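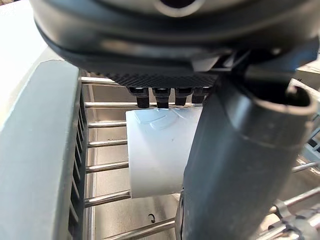
Ratilura（把持計画ソフトウェア）

Ratilura(ラティルラ)は、多指ハンドを備えたロボットのための把持計画・接触制御ソフトウェアである。手首に取り付けた小型カメラの映像と関節の力覚情報を組み合わせ、コップや皿のように形も置かれ方もまちまちな日用品をつかむ動作を生成する。開発元はFonden。名称は把持計画の中核部分を指す場合と、周辺の可視化ツールまで含めた一式を指す場合があり、本項では後者を扱う。

概要

台所の流しまわりは、ロボットの知覚にとって実に手ごわく、それだけに面白い場所である。ステンレスの水切りラックでは金属の棒が光を反射し、その前に半透明の白いプラスチックのコップが横倒しに置かれていれば、輪郭は背景に溶けこみ、深度センサーの値には穴があく。おまけに手首のカメラから見ると、コップに指を添えた途端、肝心の縁が太い指の陰に入ってしまう。Ratiluraはこうした「見えにくく、しかも隠れる」対象を主な題材として設計された。

全体は認識、計画、制御の各層に分かれ、層の間は共通のメッセージ形式でつながる。どの層も単独で差し替えられるため、認識だけ自作のものに置き換えて使う利用者も多い。

認識

認識層はKakakhelと呼ばれ、領域分割と形状推定を受け持つ。特徴的なのは、深度が欠けた画素を単純に補間しない点である。半透明の樹脂では、欠けた場所そのものが材質の手がかりになる。Kakakhelは欠損の分布をカラー画像の輪郭と突き合わせ、円筒、円錐台、箱といった基本形状を当てはめたうえで、姿勢の候補を確率つきで出力する。

表面の浮き出し模様も無駄にはならない。波形の隆起のような浅い凹凸は、つるりとした円筒の軸まわりの回転を推定する貴重な目印となる。小さな擦り傷も連続するフレームの間で追跡でき、把持後に対象が指の中で滑ったかどうかの判定に使われる。模様を「ノイズ」として平滑化していた初期の実装から方針が改められたのは、この追跡がきわめてよく働いたためである。

ラックの棒のような平行線の多い背景は、専用の前処理で扱う。棒を直線の束として検出し、対象の候補領域から差し引くと同時に、障害物として計画層に渡す。背景を消して終わりにせず、衝突回避の情報に変えてしまうところが、この層でもっとも気の利いた部分といってよい。

把持計画

計画層は、形状候補ごとに指の接触点を探索する。標準設定では、対向する2方向から対象を挟む把持を基準とし、残りの指は支えに回す。横倒しのコップであれば、並んだ指先を上面に沿わせ、反対側から太い指を側面に添える配置が典型的な解となる。

評価関数に含まれる項目は7つある。

接触点の法線の向き
重心と把持中心の距離
関節可動域の余裕
指どうしの干渉
周囲の障害物との距離
対象の変形しやすさ
カメラから見た遮蔽の量

最後の項目は後の版で加わったもので、評判がよい。安定度がほぼ等しい候補が並んだとき、対象の縁が指で隠れにくい方を優先する。視覚による追跡を持ち上げの最中も続けたい場合、この小さな差が効いてくる。重みは設定ファイルで変更でき、遮蔽の項をゼロにすれば旧来の挙動に戻る。

接触制御

計画どおりの位置に指を運んでも、推定された形状には必ず誤差が残る。そこで制御層は、指先が対象に近づくと位置制御からインピーダンス制御へなめらかに移行する。先に触れた指は力を抑えて待ち、他の指が追いつくのを待ってから全体の力を上げていく。薄肉の樹脂コップをへこませずに保持するには、この「待ち」の実装が要となる。

把持力の上限は既定で15ニュートンに制限されている。柔らかい対象ではこれより低い値を指定することが推奨され、材質の推定結果から自動で引き下げる機能もある。滑りを検出したときは力をただ増やすのではなく、まず各指の配分を組み替える。

開発ツール

付属の可視化ツールClarkikは、手首カメラの映像に形状候補、接触点、力のベクトルを重ねて表示する。記録した動作を時間軸に沿って行き来しながら、計画層の評価値がどこで逆転したかを項目別に調べられる。失敗した把持を開き、重みを動かして「別の手」をその場で計算し直す機能は、使い始めるとなかなか手放せない。

再計算は実機を必要とせず、記録データだけで動作する。ただし接触後の対象の動きは簡易モデルによる近似であり、濡れた表面の摩擦や薄い樹脂のたわみは十分に再現されない。

制約

鏡面に近い金属製の食器では、形状候補の確率が低いまま横並びになりやすい。また、重なったコップを一つずつに分ける処理は実験的な扱いで、標準では無効になっている。指の本数や配置が大きく異なるハンドを使う場合は、運動学モデルに加えて指の表面形状を登録する必要がある。筒状の指のように太さのある部品では、登録を省くと遮蔽の見積もりが大きく外れる。

関連項目

把持計画
インピーダンス制御
ビジュアルサーボ
多指ハンド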